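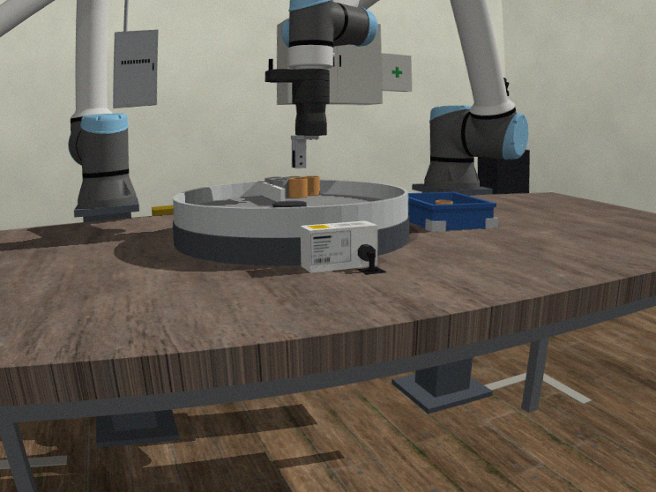

The night we captured our own kitchen

Filed under: Old Comrades / Tall Stories

Members have asked for more recollections and fewer appeals for car park money, so I offer the Osano exercise, in which I served as a signaller of no distinction. The plan was a simple one. Our company would cross the valley after dark, go round the village of Gratano without waking it, and take a hill held by the enemy, who were the other half of the battalion wearing their caps back to front.

I carried the radio, which weighed as much as a calf and had less to say. The set worked beautifully in the barracks yard. Past the first bend in the road it gave us a man reading out cattle prices, and after that it gave us nothing at all. Our lieutenant took this as a vote of confidence and pressed on by compass, with the compass held firmly against his steel mess tin.

Captain Liapis, who was umpiring, walked behind us with a torch and a notebook. She must have known where we were. Umpires weren't allowed to say, and I have never seen anyone enjoy a rule so much.
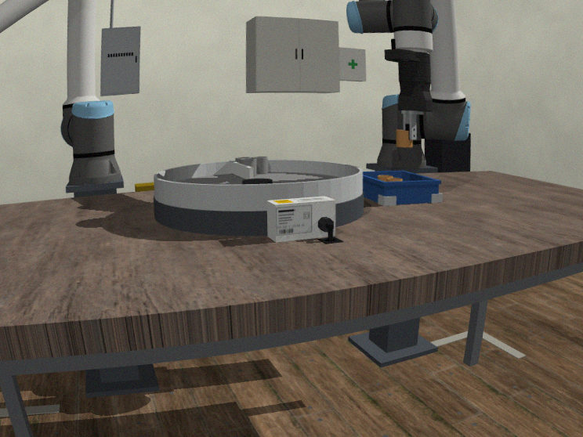
BUNBRIDGE, February – I have now checked the above against the company diary, which the museum here let me read on Wednesday. It puts our strength at 17 men and our distance from the objective, at the moment of the assault, at eight kilometres. I'd remembered it as nearer.

The assault itself went very well. We saw a light, heard voices and crawled some 200 yards through a beet field that had been recently and generously manured. Then we charged. The position fell at once, as it consisted of Corporal Smadi, two cooks and a stew.

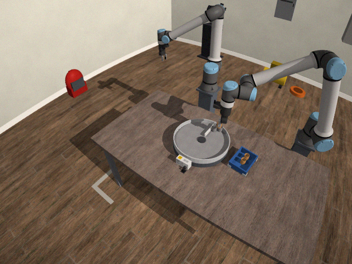

Smadi refused to surrender on the grounds that he was on our side. The lieutenant said that remained to be established. It was settled over breakfast, served at 7 because by then there seemed no point in waiting, and the other half of the battalion sat on their hill until noon with nothing to eat and nobody to fight. They were declared the winners.

Captain Liapis wrote a single line in the diary: "Kitchen well defended." If anyone has a photograph of the lieutenant from that week, the museum would like a copy. He later taught navigation.

Comments

beetfield_bill: I was on the hill. We could smell the stew when the wind changed. Still not over it.

Ifigeneia Liapis: I wrote "Kitchen poorly defended." Your eyesight hasn't improved either.

M. Smadi: Dad always said it was goulash.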